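3. Method
Parents of 8 infants kept a feeding log for two weeks using the Bristura diary sheet. Each entry gave start time, volume and whether the baby settled afterwards. Night feeds - those after 11 pm - were coded separately by Samuele Russo.

Entries with no volume were left out of the totals but kept for the timing analysis.
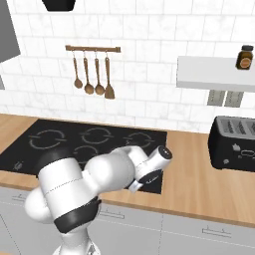
4. Results
The logs gave 117 usable night feeds. The largest single feed was 200 ml. Intervals were longer in the second week for all but 2 infants.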